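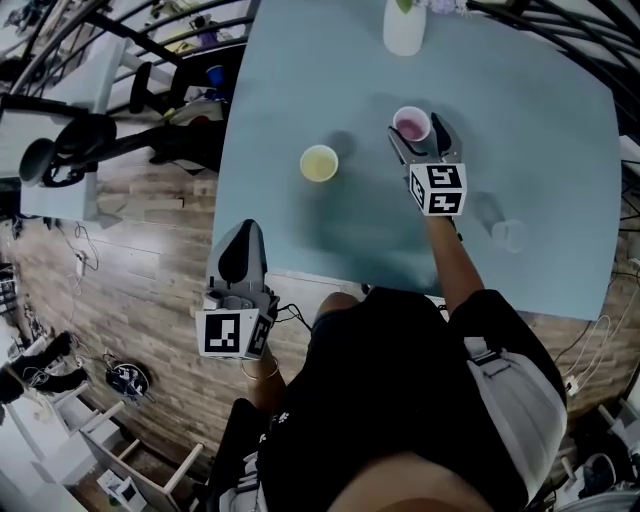
*Photo: Clilden*

The Trarden binder holds 2,000 trading cards in side-loading pockets, 20 to a spread. I filled 106 pages' worth of basketball inserts from older sets. Top corners stayed put, and the seams held. Thicker jersey cards don't fit – 40 of mine went back in the box.
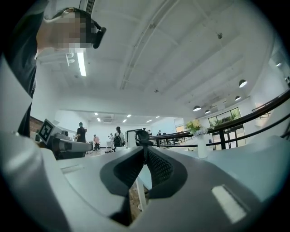 Page color matters more than I expected. Trarden sells the pages clear or black-backed. Black, the same shade as a headphone ear cup, hides the next card and makes foil easier to read. Clear lets you check card backs without pulling anything out. I'd buy black for inserts and clear for base cards.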